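About Armont

Armont is a small engineering company. We build and maintain robot cells for laboratories that move a lot of test tubes from one place to another. Most of our customers know us through Juvar, the software that runs two arms over one table. We also do repair calls on cells built by other people.

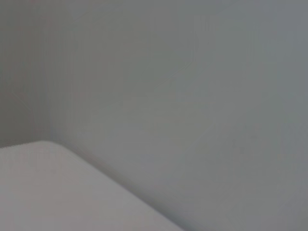
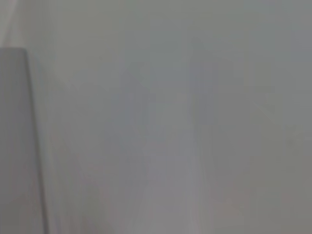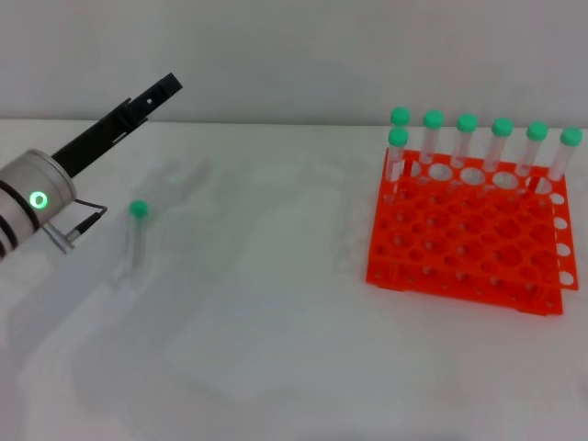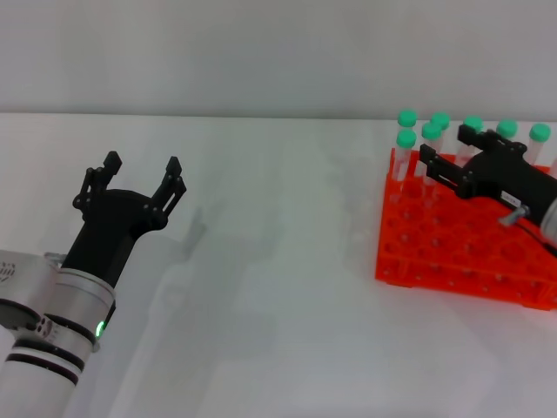
Tube handling on the white table. In the last two pictures, the orange rack with green-capped tubes.

How we got here

Tuấn Châu started the company with one bench and one arm. There are now 23 of us, in a single building in Rostivthorpe.

The fault in July

New customers often ask about the Lã job, so we put it on this page.

In July a cell we had installed at Lã dropped a tube during an unattended run. The gripper had closed on the cap a little off center and Juvar recorded a good grip. The arm carried on for 40 minutes and left 4 more tubes outside the rack before a technician came in and pressed the stop button. The tubes held water. No one was hurt.

The cause was ours. Juvar checked how far the fingers had closed and took that as proof of a grip. It did not check again after the lift. The wrist camera was no help at that point, as its picture was too blurred at close range to tell a held tube from a bare table. We had seen blurred pictures in testing and had not written them up.

What we changed

Juvar now checks the grip twice, before the lift and after it. If the two results differ, both arms stop and wait for a person. A camera picture that is too soft to use counts as a failed check. We ran the new version for 90 hours on our own table before it went to Lã, and every other customer got it the same week.

Stops are more frequent than they used to be. Some customers have complained about this. The setting cannot be turned off.

Reporting a fault

If a cell does something you did not expect, press stop, leave the tubes where they are and call the service desk. Please do not restart the run first, as a restart clears the grip record. Tuấn reads every fault report and signs the reply.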